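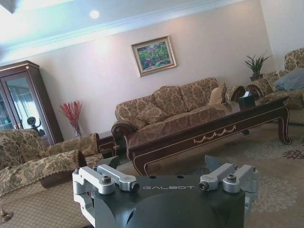 The living room, this morning.

Thread on hiring a rug cleaner, as I've now done it twice and got it wrong the first time.

1/ The rug in our living room is a big patterned one, bought second-hand in Idmont. Patterned rugs hide dirt well. I went 2 years thinking it was clean, then I turned a corner back and compared it with the underside.

2/ First attempt was a hired machine. It put down far more water than it picked up and the rug smelt like a pond for 8 days. Don't do this with wool. If you don't know whether yours is wool, pull a bit of fluff from the underside and ask a cleaner to look at it.

3/ Second attempt was a proper firm, Sugden. They collect, wash it flat at their place and bring it back. I asked for the price in writing and they gave one per square metre, plus collection. Fringes cost extra. Ours hasn't got any so I saved a bit there.

4/ Things I wish I'd asked the first firm I rang: do you wash at home or take it away, how long do you keep it, and who pays if the colours run. They went quiet at the last question and I didn't book.
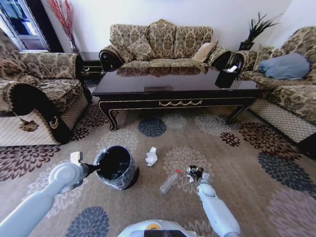 5/ Vacuuming. I was doing it too hard and too seldom. Sugden told me to switch the beater bar off, go with the pile and do the back twice a year. Crumbs work down to the base of the pile and grind away at it when people walk on them, so pick up what you can by hand first.

6/ Spills: blot with a white cloth, cold water, no scrubbing. Don't use washing-up liquid. It leaves a residue and that patch goes grey quicker than the rest. I have one of these by the door and it's entirely my own fault.

7/ Turn the rug round every 12 months. One end of ours gets the sun in the afternoon and had started to fade. You can only see it if you know where to look, but I do know where to look.
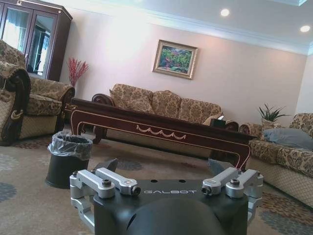

8/ Underlay is worth paying for. I bought the Vivberg felt one and trimmed it 2 cm short on each side so it doesn't show. The rug has stopped creeping towards the window. Cut felt with a sharp knife on a board, as scissors chew it.

9/ Moths. Look under the furniture, where it's dark and never gets walked on. Bare patches or gritty bits mean you should get it washed soon. We had none, but a neighbour on Zilarwood Road lost a hall runner to them over one summer.

10/ Cost overall: more than the hired machine, less than a new rug. We were without it for 20 days and the room echoed.

11/ A few people have asked about stair carpets. No idea, sorry. Ours are bare boards.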